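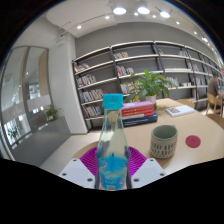 June, just after 10 at night

Tried to clear the big table today and managed to relocate it, in the sense that everything on it is now on a different part of it. The books have been put in one pile at the far end with the thick navy one underneath, as ballast. I have been meaning to read the navy one since Leonie lent it to me. It has turned out very well as a foundation.

The bottle with the turquoise cap is still at large. I don't remember buying it. Ihor says he doesn't remember buying it either, which leaves Demyd, who is nine and has no money. It has lived in the hall, on the windowsill and for a while in the bathroom, and every time I put it somewhere sensible it's back on the table by teatime, looking very blue. I asked at supper whose it was and got the sort of silence you normally only get by asking who wants to ring Aunt Lesia.

Green cup: mine, and staying. It's the last of the set from Gelomari, the ones with the little dark dashes round the bottom that Ihor says look like rain and I say look like somebody counting days in prison. We have had this conversation for 5 years. The other cups went one by one, and I was only responsible for 3 of them.

Then there's the coaster. I put out the red one specially, because of the new oil on the wood, and I explained about rings to the whole household in what I thought was a light and friendly manner. Since then the coaster has been treated with enormous respect. Everyone puts their cup down next to it. I caught myself doing it too, this afternoon, and moved the cup and then moved it back as I couldn't bear to be the only one.

Valentyna came by at four for the cake tin and stayed until nearly 59 minutes past five, by the kitchen clock, which is fast. She admired the table. She ran her hand along the curved end and said how lovely it must be to have all that space, and then couldn't find any of it to put her bag on. She went home without the tin. I've just found it on the chair by the radiator, under the ironing, where I put it this morning so that I wouldn't forget to give it to her.

Tomorrow: ring V. about tin. Take the Plinwood catalogue to the recycling before Ihor sees the page with the sideboards. Return at least one library book, or find out if any of that pile is in fact the library's. Buy string, bin bags, the decent marmalade.

Bottle to the cupboard under the stairs. Have told no one. We'll see how long it takes.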